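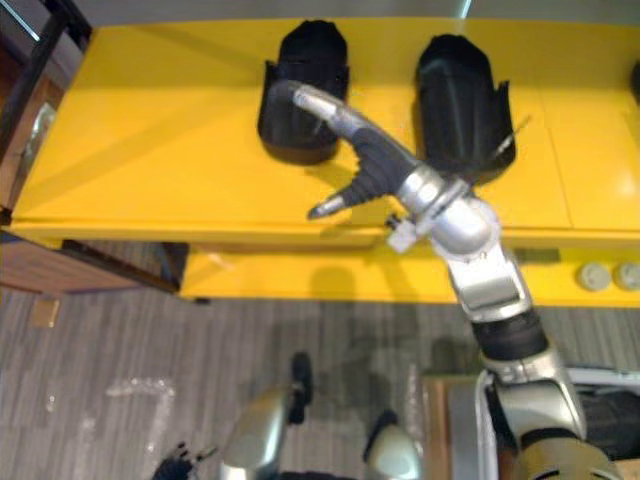 Review: Nurmi two-arm handling cell, open day at Tronditz, Nisanstead

Tronditz opened its Nisanstead site to integrators and small manufacturers in April. I attended the morning session on behalf of our own shop in Sudcombe, where we assemble seating and a few molded accessories in short runs. We are looking for a machine that can move awkward parts between a work surface and a bin without a dedicated fixture for each one. The Nurmi is sold for that job.

Kerttu Kiiskinen ran the demonstration and Arvo Juntunen took the technical questions. Visitors could stand close to the work and ask for a task to be repeated, and several did.

The parts were well chosen. Hollow black shells with flared, uneven lower edges stood upright on a yellow table, close together, so the hand had to enter the gap between them. Shells of this type are hard on a parallel gripper. They give under side load, and a finger that arrives low will tip the part before it closes. The multi-fingered hand is the main argument for the Nurmi over cheaper units.

Approach speed was conservative. I asked for the default setting and was told the demonstration ran at it. For our volumes it would do. A plant with a fixed takt time should ask for a trial on its own parts first.

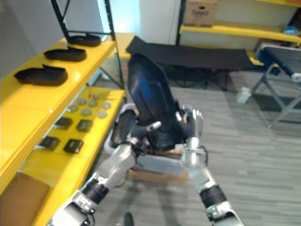

Two-arm handling

The larger piece, a black padded part shaped like a chair backrest, is held by both arms, one at the lower left and the other at the right edge. That matters to us more than the shells do. A backrest is wide, smooth on one face and soft on the other, and our current single-arm unit drops it often enough that we load by hand. Working over a translucent bin also leaves little clearance for the hands, and anyone planning a layout should allow for both wrists.

Flat stock sat on yellow shelving to one side: shallow oval trays, square pads, gray discs. I did not get a clear answer on minimum part thickness. Juntunen promised a figure by mail.

Setup and price

Teaching a new part takes 16 recorded passes according to the handout. Tronditz quotes 6 weeks for delivery and 2 days of training on site. The service plan is 600 a month, fingertip replacement included, bellows and cables excluded. I would want the exclusions in writing.

Verdict

Good hands, cautious motion, thin documentation. We have asked for a trial using our own backrests.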